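Kunell Folding Screen, 4-Panel, Natural Weave

Item group: Room dividers and privacy screens
Sold by: Skakari Home and Contract

The Kunell is a freestanding folding screen for dividing a room, hiding a work corner or giving a bed or changing area some privacy. It ships fully assembled and folds flat for storage. No wall fixing is needed.

Panels are hand-woven from split paper fiber cord over a light solid wood frame. The weave is a small check in two tones, beige and tan. Cord color varies from batch to batch, so if you need several screens to match, please order them together and write "same batch" in the order notes.

Specifications

Number of panels: 4
Feet: none, frame rests on the floor or tabletop
Hinges: two-way, brass finish
Finish: clear water-based lacquer on frame, weave untreated
Assembly: none

Sizes

Floor size: 60 inches high
Desk size: for use on tables and counters, same weave and frame at a reduced height

The desk size is sold mostly to offices, clinics and craft rooms. It stands along the back of a table and needs only a shallow fold to stay upright. On carpet or felt the bottom rail grips well. On glass or polished stone, use the clear pads in the hardware bag.

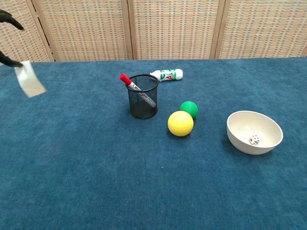 One buyer, Tilahun, wrote that the desk size had been on a sewing table since February and that the weave had not sagged, but that the hinges were stiff for the first couple of weeks and the screen had to be opened with both hands. We have since asked the workshop to oil the hinge pins before packing. If yours are stiff, a drop of sewing machine oil on each pin will free them.

Setting up

Stand the folded screen upright and open the panels one at a time in a zigzag. Do not set it up in a straight line. A screen with no fold in it will tip. For the floor size, leave each hinge at a clear angle and keep the screen away from door swings and air vents.

The hinges fold in both directions, so the end panels can be turned inward to close off a corner. Fold it slowly, with fingers clear of the gaps.

Light and sound

The weave is close enough to block a direct view but it is not opaque. With a lamp behind it, shapes will show through. A cotton lining is available for the floor size and ties on at the back. The screen is not an acoustic product and will not noticeably reduce noise.

Care

Dust with a soft brush or the brush head of a vacuum on low. Wipe spills with a barely damp cloth and let the panel dry open. Do not soak the weave or use solvent cleaners. Keep out of rain and long direct sun, which will bleach the darker cord.

Use indoors only. Not suitable as a fire screen, pet gate or plant support.

Shipping and returns

The floor size ships in one carton from our Kamumari warehouse. The desk size goes by regular parcel. Check the corners of the carton before signing and note any damage on the slip. Unused screens can be returned in the original carton. Linings cannot be returned once opened.

Spare parts

Hinge set, pack of 2
Clear pads
Touch-up lacquer, small bottle
Replacement cotton lining, floor size only

Order code: Kunell 102. Add F for floor size or D for desk size.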